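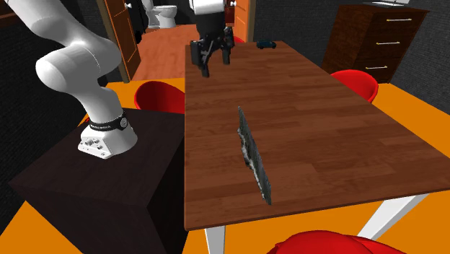

4 Dec 2021

Paid the last of the car repair this morning, so the emergency fund is back down to $1,000. In July it was the same number and I was pleased with it, because I was coming up from nothing. Today it felt thin.

Went through the checking account after breakfast. Groceries are up again. The phone plan is fine. I am still paying Umamo for a budgeting app I open maybe twice a month, so I canceled that and went back to the notebook. The Ergate account still charges a fee if the balance drops too low. I called and they would not waive it. I will move that money over to Stoltport next week, once the rent check clears.

Aksel Eskildsen stopped in at lunch to return the drill. We got to talking about money, as we do every December. He keeps six months of expenses in plain savings and will not touch it, not even for the roof. He took out a loan for the roof. I told him I would have used the savings and paid myself back. He said people say that and then they don't pay themselves back. I had no good answer, given the car.
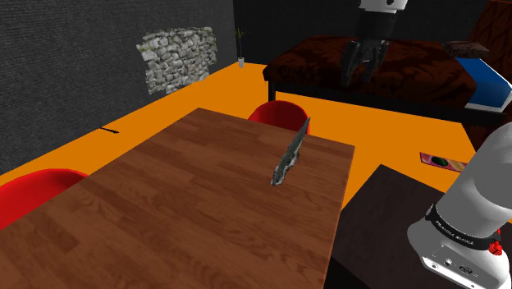
He also thinks I should stop putting extra on the card until I have two months set aside. The card charges a lot more than savings pays, so on paper he is wrong. But the last two times something broke, it went right back on the card. I may split it. The spare money comes to about 400 a month. I could put 100 of that on the card and the rest in savings until spring, then look again.

Thoroddsen sent the renewal for the renter's policy. It went up a little. Raising the deductible would bring it back down, but then I would need more cash on hand, and I don't have it yet. Left it as is and signed.

No gifts over the limit this year. Told my sister and she was relieved.

Still need to find the receipt for the brakes.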